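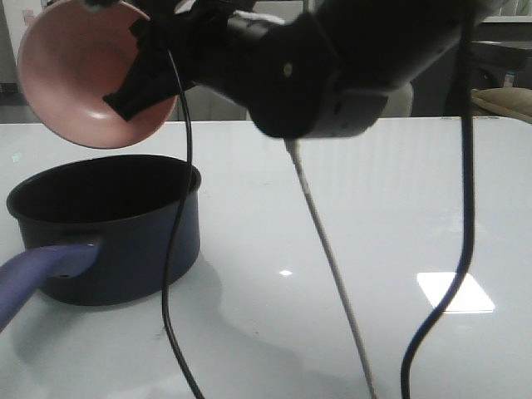
Small kitchen thread time! I've been in the Standton apartment (unit 311, top of the stairs, no elevator) since June and I'm finally ready to talk pots. The whole kitchen is in one room with the table and the chairs, so anything I own I have to look at all day long. Which is how I got picky about color. The dark navy saucepan with the lavender handle and the pale pink bowl are my favorite pairing so far – they look like somebody planned it, and I promise I did not.

My old place had 40 mugs. FORTY. I lived alone. Most of them went to the swap shelf at the Aubert Street laundromat before I moved and I miss exactly one of them (green, chipped, fit my hand perfectly).

The rule now is that a pot has to do at least two jobs. Soup and pasta, fine. Rice and popcorn, fine. The fondue set did one job once, in 1222 years of me owning it, so off it went. 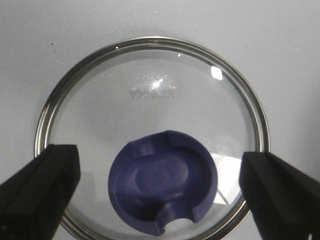
Glass is the part of the kitchen I fuss over the most. I wash it last, I dry it right away with the flat Kitora cloths, and I still find streaks when the sun comes around in the afternoon. A shiny metal rim is even worse, all those thin little lines going around and around, perfect for holding on to soap. And when you've got it the wrong way around the name reads backwards, so KONIKA turns into some kind of spell. I kind of love it. Dark blue plastic against clear glass is also very much my thing, in case the saucepan didn't give that away.

Things I have tried for streaks: vinegar (works, but the room smells like pickles), newspaper (gray fingers), leaving it alone (my mother's method, she's at peace).

Storage! I was all set to get the Cemedau wall rack, the big one, and then I saw it was 200 dollars before shipping. For a rack! I put the money back in my pretend wallet and cleared the bottom cupboard instead. Pot goes in first, bowl inside the pot, lid upside down on top. Takes me two seconds and only clangs a little.

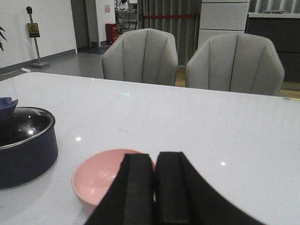
Somebody in the replies wants to know if a white table isn't a nightmare with tomato sauce, and says theirs went orange in one corner and stayed that way. Oof. Mine hasn't yet, but I wipe up fast and I use a trivet under anything hot. Baking soda paste overnight might be worth a try on that corner? Tell me if it works.

Next up is the spice drawer. I need a snack first.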